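Week 6 handout — the Ruklow cell fault, what happened and what to learn from it

Notes to go with the lecture. Read before Friday's lab. Not everything here was on the board, I ran out of time on the cable part so that's longer here.

Background

Ruklow is our name for the two-arm folding cell. Two arms on one front rail, one floor panel, garments go in the middle. Task is shirt flattening then fold. Controller software is Andetti, the fold planner is the one the Firnley group wrote and we patched. You've all seen the code, or should have.

Fault happened in November, in the long unattended batch. 86 folds were queued. The cell stopped in the middle of a flatten step with both grippers low over the cloth, left arm reporting position error, right arm reporting nothing at all. No injury, no one inside the reach. One wrist connector damaged, one shirt torn at the cuff.

It is a small fault. I use it every year anyway, it has most of the course in it.

What the log showed

Left arm: commanded to pull the sleeve outward. Motor current at the wrist climbs over several cycles. Not a spike — a slow climb, fold after fold, starting long before the stop. Then position error, then hold.

Right arm: last good message comes before the left arm's error. After that silence. The software kept using the last known position and treated it as live. So for a short time Andetti thought it had two healthy arms and it had one.

Then the left arm went into hold and the planner asked for a retry. And got one. Retry limit was set to 2, meant for missed grasps, but the counter did not care what kind of failure it was counting. So a position error got retried like a missed grasp. The tear came from the second retry, going by the timestamps.

Three questions to ask of any log like this:
What did the machine know
What did it think it knew
What did it do while those were different

First wrong idea

Everyone's first guess was a collision between the arms. Reasonable. They share space over the middle of the garment and the wrists pass close. The keep-out zone had been made smaller the week before to let both grippers work on the collar, so the change log pointed right at it.

We put the zone back to the old size. Ran again. Same slow current climb on the left wrist. So it wasn't that, or wasn't only that. Lesson: the latest change is a good place to start looking and a bad place to stop.

Second guess was the cloth. Snagged cuff, heavier fabric than the test set, something like that. We ran the motion with no garment in it and current still climbed. That test took ten minutes and should have been done first. Write that down.

What it was

Cable. The arm cable runs outside the links and up over the wrist in a loop. The loop needs slack for the wrist to turn both ways. On the left arm the tie at the elbow had crept toward the wrist, so the loop was getting shorter. Every full turn of the wrist pulled on it a little, motor fought the pull, current went up. Fine for a while. Then not fine.

Right arm was a different cause in the same family. Its connector was taking side load from the cable where it hangs over the front edge. Worked itself part way out. Signal dropped. It would of come back for a moment whenever the arm went to the home pose, which is why the startup self test passed every single morning. Self test only ran at home pose!

So: two cable faults, one per arm, showing up close together. Students always want one cause. We looked for a common one and the nearest thing is that both cables were dressed on the same day by the same method, and the method was never written down.

Why the safety side matters even though nobody was hurt

1. Stale data. A position with no age on it is dangerous. If the message is older than the limit, the arm is unknown and the other arm must stop too. Both arms, not just the quiet one. They share a workspace.

2. Retries. A retry is a decision to apply force again. Missed grasp, ok. Position error, no. Comms loss, no. Sort failures by type before you count them.

3. Hold is not off. In hold the motors are still powered and still pushing to keep position. The left arm was holding tension on the sleeve the whole time it sat there. If someone had reached in to free the cloth, the arm could have moved when the tension let go. This is the part I care about most. Do not reach in on hold.

4. The batch was unattended and there was no message out. It stopped and sat until morning. Stored tension in the cloth and in the cable all night.

Recovery procedure (the one we use now, it's also on the lab sheet)

Press e-stop. Look at the lamp, don't trust the screen.
Wait for the brakes.
Support the link by hand before releasing any brake. The arm will drop if you don't.
Release the gripper first, then the cloth, then move the arm. In that order.
Take a photo before touching anything. Cable position is evidence and you'll destroy it in the first minute.
Unplug nothing until the log is saved.

The last one got skipped in November and we lost the right arm's own buffer. Which is why the section above says "reporting nothing" and not why.

Fixes made

Elbow tie replaced with a clamp, position marked on the link with a line. If the line and clamp don't match, don't run.
Strain relief added where the cable leaves the base.
Message age check in Andetti, stops both arms.
Retry counter split by failure type.
Self test now goes through the wrist range, not just home. Adds time to startup, people complain, it stays.
Wrist current trend gets plotted over the batch. A limit on the peak value would not have caught this, the climb was under the limit nearly to the end. Look at the slope.

Not fixed: the keep-out zone argument. Gill method (see reading) says size it from worst case stopping distance, and by that method the small zone was too small no matter what the cables were doing. So we went looking for one fault and found a second thing that was wrong but hadn't hurt us yet. Put it on the list, don't leave it just because it's not the cause.

For Friday

Bring the log printout, marked up. Find the fold where you would have stopped the batch and be ready to defend the number. There are at least 2 good answers.

Write half a page on this: the current was logged, the log was saved, and it wasn't looked at. Whose job was it? "The operator" is not enough, there was no operator.

Also before you power anything up, do the cable walk. Start at the base, follow each cable with your eyes to the gripper, check slack at every joint, then the other arm. Check where it hangs past the front rail too, people forget that bit. Garment goes in after the walk, and hands are out before anyone touches enable. Groups that haven't signed the walk sheet don't run, and you can't sign for the other group.
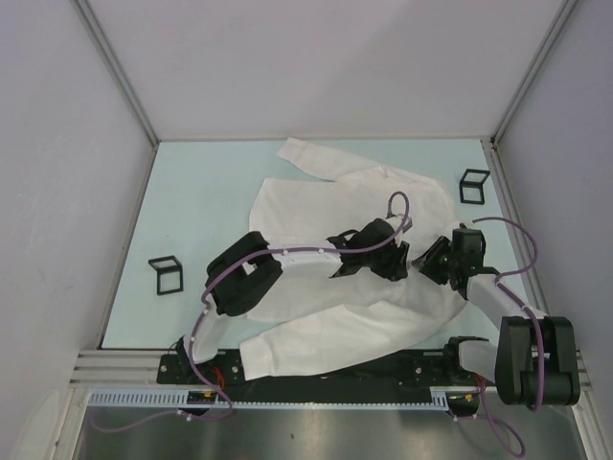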